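Five hundred and twenty-one cloths

5 June 2022

It has been a long while since I wrote anything here, and a few of you have been kind enough to ask whether I'd given up. I haven't! I have been tidying up cloths. Or, more exactly, I have been getting two robot arms to tidy up cloths while everything they do is recorded, then pulling all the cloths out again, messing them about and starting over, and by the time I get home from that I don't have a great many words left in me.

Some of you will remember that I moved over to the Wevberg workshop in Imenwood in January, having said for years that I would never work anywhere I couldn't walk to. (The bus is fine. I get a lot of reading done.) The project I joined is called Okoth, and it is a learning system for handling soft things. We don't write out the movements for it, one after another, the way I used to do in my old job. A person drives the arms by hand through the job, from start to finish, and the system is given the recordings and left to work out what they have in common. My part, at the moment, is being the person. I sit at the controls and I am, in effect, a very slow pair of hands.

The job we're on is simple to say. There are yellow cloths and blue cloths on a table, and two clear bins in the middle. Yellow goes in the upper bin, blue goes in the lower one. My mother listened to me explain this over Sunday lunch, thought about it for a bit, and said she could do it for them in a minute flat if they wanted to send the table round.

She's quite right, and that is rather where the trouble begins. A cloth has no proper shape. A mug is a mug whichever way up you find it, but a cloth dropped twice from the same hand will land as two different objects. It might be a flat square, or a sort of cabbage, or it might have got itself under another one so there's only a corner showing. When the blue lies across the yellow you have to decide whether to take the blue off first or go in from the side, and people don't do this the same way every time. I certainly don't. I didn't know I had a preference until I watched myself back and saw that I nearly always go for the top cloth with my right arm, even when the left one is closer and doing nothing at all.

Victor Muriithi runs the sessions and looks after the recordings, and he picked up on this before I did. He had gone through my first batch in one go and came over with his tea to ask, very gently, if I was right-handed. Then he asked if I would mind not being, for a few days. So I had a stretch of starting every round with the left, and I was dreadful. I dropped things on the rail, I pinched the same fold over and over and came up with air. Victor kept a good many of those rounds as well. He likes the ones where something slips and the driver goes back for it, as long as the driver does go back for it and get the thing where it belongs. His view is that a system which has only ever been shown clean pick-ups won't have the first idea what to do with a bad one, and I have come round to that, partly because it makes me feel better about my bad ones. 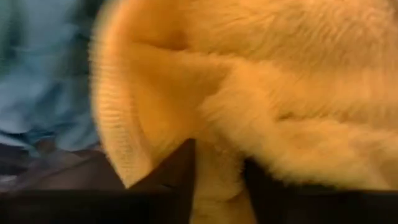
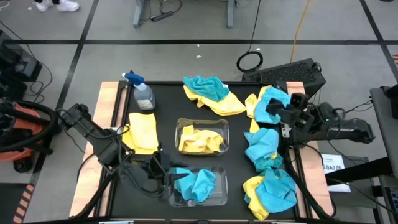
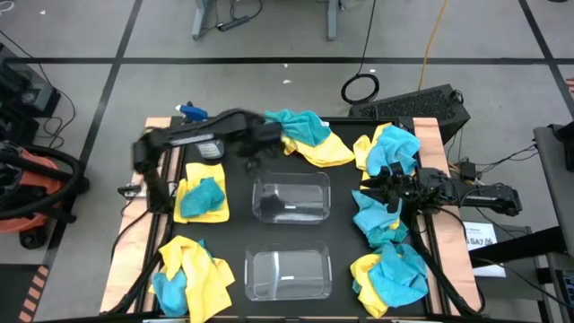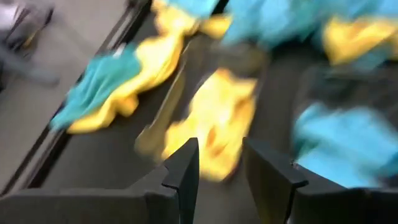
First and last: up close, from the wrist. The two in between: the whole table.

You learn to drive from both kinds of view, and it takes a while. The wide one tells you where everything is and almost nothing about whether you have hold of it. The wrist one is the other way about. Once the fingers are down in a heap of fabric all you get is folds and fluff and a bit of dark finger, and you have to carry the map of the table in your head. I used to flick back and forth between them so much that I gave myself a headache. Now I use the wide view for the trip over and the close one for the last little bit, when the fingers go either side of a fold and shut.

And the close one smears dreadfully when you move fast, so I've had to slow down, and anybody who has been in a car with me will know that this doesn't come naturally. If the picture is a blur for me then it's a blur in the recording too. We don't throw those out, there is always some blur when an arm is on the move, but Victor marks the rounds where it goes on and on, and if I get too many marks in a morning he starts humming. I don't think he knows he does it.

The part I hadn't expected to care about is the laying out. Before each round somebody has to put the cloths on the table, and you would think that chucking them down would be random enough. It isn't, because people are tidy. Left to ourselves we space things out nicely, with a polite gap round each one, and we put the colours in pairs, and we leave a clear path to the bins. I went through my own layouts from the early weeks and they looked like place settings. So now there is a sheet for it, which says how many should be in heaps, how many flat, which side to crowd, and whether the yellow goes over the blue or under. Some rounds have a bottle or some other odd thing left on the table along with the cloths, to be worked round. I thought the sheet was fussy when it first went up on the wall. I've since written about half of it myself.

The number at the top of this post is how many cloths I had personally put in bins, for recordings we are keeping, when I stopped for lunch the day before yesterday. 521. I know it because Victor's log gives a running tally per driver, and I am ashamed to say that I look at it several times a day. Roughly 100 of those were from the left-handed spell. There are 8 of us who take turns at the controls, so nobody has to do it all day long, and it really does help to have other people's habits in the pile as well as mine. One of the others approaches every cloth from above like a heron. Another sort of sidles up to them. You can tell who was driving from the first few seconds, with no name on the file.

I keep being asked whether the thing can do it by itself yet. A bit! The last version we tried would go confidently to a flat cloth lying out in the open, pick it up and put it in the correct bin, and then hover over a heap as if it had forgotten what it came into the room for. The heaps are what we have fewest good examples of, partly because they take longest and partly because all of us, when nobody was looking at the sheet, went easy on ourselves. So it's heaps this coming fortnight, the deeper the better, and I'm told that after that we get the table over at Dilwood for a while, where the light comes in from the other side and everything will look different again.

In the meantime I can report that I can't hang out washing any more without thinking about where I'd put the fingers. I stood over the laundry basket last night with a tea towel lying half across a pillowcase and caught myself reaching, quite deliberately, with my left.

I'll try not to leave it so long next time. The tomatoes are doing well, for those who asked about the tomatoes, and I do owe you all the post about the greenhouse door.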